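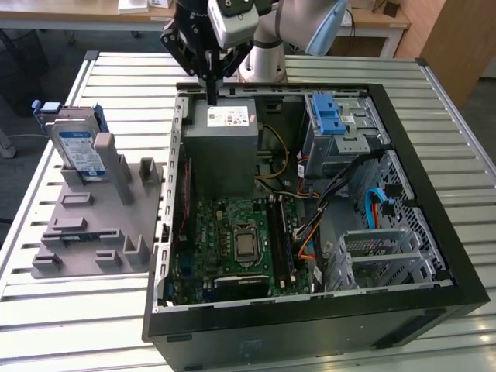
Do you have to take the hard drive out before an old desktop goes to recycling?
Any drive that has held people's files comes out first, and the case goes on the pallet after that.

Speaker notes: Old towers, what to pull and in what order
Tirta Nugroho, evening session, Stirkuseo repair room
Talk slot 40 minutes with questions. Handout is on the side table.

SLIDE 1. Opening

Say hello, say where the restrooms are. Phones on silent.

Start with the offer from Vuser. In January they cleared an office and passed on 80 desktop towers, all the same kind of big office case. We agreed to get the drives out, sort the memory, and send the rest on. Most of tonight comes from working through that batch.

Who has opened a desktop before? Show of hands. If it's most of the room, skip the part on screws and go to slide 3.

SLIDE 2. Before the side comes off

Power cord out at the wall and out at the back. Monitor, keyboard, network, everything unplugged. Press the power button once with the cord out and hold it a few seconds.

Lay the tower down with the removable side facing up. People like to work on them standing. You can, but then the drive wants to drop while you're holding a cable with the other hand. On its side, everything stays where gravity put it.

Touch bare metal on the case before you touch a board. Wrist straps are in the drawer for anyone who wants one. I use one when I'm keeping the memory.

Write the case number on the sheet before opening. After two or three machines they all look alike, and a drive with no case number is a nuisance to trace.

Pause here. Ask if anyone has a machine at home they're thinking of opening. Somebody usually has a laptop. Laptops are Irja's session.

SLIDE 3. Finding your way around

Find the power supply first. Big gray metal box, label on it, thick bundle of wires coming out. Do not open that box. It can hold a charge after it's unplugged and there is nothing in it we want.

Then the motherboard, the large green board in these. Processor socket in the middle, memory slots next to it. Expansion card if there is one.

Then the drive bays. In this model the cage is bare metal and the plastic parts you're meant to handle are blue. Blue latch, blue caddy. Tell people to look for the blue before reaching for a screwdriver. Arvo took four screws out of the first one before he noticed the latch. He said I could mention it.

Other makers use green, or purple, or nothing at all. If there's no color, look for a tab with a ridge on it.

SLIDE 4. Taking the drive out

Two cables on the drive. The wide flat plug is power and the small one is data. Pull by the plug, straight back. Some data plugs have a little metal spring you press first. If it won't come, look for the spring again before pulling harder.

Squeeze or lift the blue parts, slide the caddy out of the bay, and lift it clear. Keep your other hand on the case.
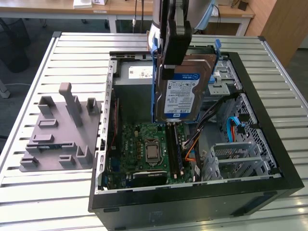 A 1.0TB WD Blue in its blue caddy.

Read the label before you put the drive down. Maker, capacity, serial number. All three go on the sheet next to the case number. Capacity matters to us because the small ones go straight to the shredder and the larger ones get wiped and tested.

Leave the caddy on if the machine is going to be rebuilt. Take it off if the case is being scrapped. The caddies flex, so bow one side out and the drive comes free. Put loose caddies in the bin by the window. We do reuse them.

Check for a second drive. It's easy to stop at one. Look in the other bays, and look on the board for a small flat card held by one screw. Older boards won't have that, newer ones often do.

Put each drive on the foam, label up, one layer only. No stacking.

SLIDE 5. Wiping

Keep this short, Afiq covers it next month.

Deleting files isn't wiping. Formatting quickly isn't wiping either. We run a full overwrite on spinning drives and it takes hours, so they go on in the evening and come off in the morning. If a drive fails the overwrite, it gets destroyed. No second tries.

Solid state drives need the maker's erase command instead. Separate box, separate sheet.

If somebody asks about drilling holes: it works if you mean it, wear glasses, do it outside, and don't do it to a drive we could have tested.

SLIDE 6. Cables

I get more questions on cables than on anything else, so slow down here.

Once the drive is out you have a loose data cable and a loose power lead. If the machine is staying in use, fold them back toward the bay so they don't reach a fan. If it's scrap, unplug both ends of the data cable and keep it. We always run short of them. The power leads are fixed into the supply on these, so they stay with the supply.

Don't cut the bundles to save time. Cut wires are worth less to the recycler, and a supply with cut wires can't be tested.

Colors on the power leads in a standard supply: yellow is 12 volts, red is 5, orange is 3.3, black is ground. You don't need them to pull a drive. People ask anyway. Data cables can be any color the maker liked.
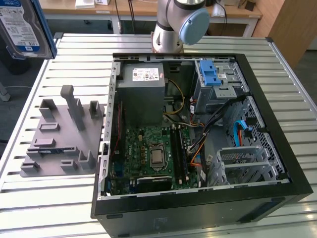 Tuulikki Hämäläinen wrote after the last run-through that she would pull the memory before the drive, as the sticks are the part most likely to be knocked once hands start going in and out for cables. Fair point. I've left the order as it was, drive first, for the reason that the drive is the one thing that must not be forgotten. If you're careful with your sleeves either order is fine. She also asked for the bit on clips to be longer, so see the next slide.

SLIDE 7. Memory

Clips at the ends of the slot. Press outward and down, and the stick lifts a little by itself. If only one end has a moving clip, open that one and tilt the stick out.

Hold it by the short edges. Keep fingers off the gold contacts.

Bag them in pairs if they came out in a pair, same size and same speed. Zikex takes matched pairs and is less keen on singles. Our count so far is 316 sticks bagged, including what was already on the shelf before this batch.

Don't bother with anything too old to read the size on. Put it in the board tray.

The motherboard and processor we mostly leave in. Getting the cooler off takes time and the paste gets on everything. If a machine is marked for rebuild, the whole thing stays together and only the drive gets changed.
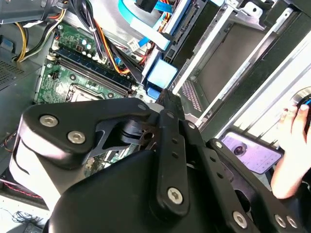

The other reason to leave the board alone is the front panel leads. Power button, lights, front sockets, each on its own little plug, and every maker arranges them a bit differently. Once they're off, putting them back means finding the diagram. Ruotsalainen used to print one on the inside of the side panel, and I wish they all did. If you must take them off, take a phone picture first and write the case number on a scrap of paper in the shot.

Time check. Should be about 30 minutes in. If running over, drop slide 8.

SLIDE 8. How long it takes

First one you do, allow half an hour. With the case already open and a blue latch like these, a practiced person has the drive out and written down in roughly 7 minutes. The writing down is most of it.

Working in pairs is quicker than working alone. One opens and pulls, the other reads labels and fills in the sheet. Swap when the reader's eyes get tired. Small print on some of those labels.

SLIDE 9. Putting the case back

Side panel on, even for scrap. Open cases slide around on the pallet and the edges are sharp. Screws in the jar, unless the screws belong to the panel and stay on it.

Green sticker on the front means drive removed. Put the sticker on only after the drive is on the foam and on the sheet.

Questions. Likely ones:
Can I keep a case? Ask Irja Rissanen, she has the list.
Do we take monitors? Flat ones, with the stand.
Is the disk worth anything? A little, if it passes.

Sign-up sheet for the next work evening is by the door. Gloves provided, bring reading glasses if you use them.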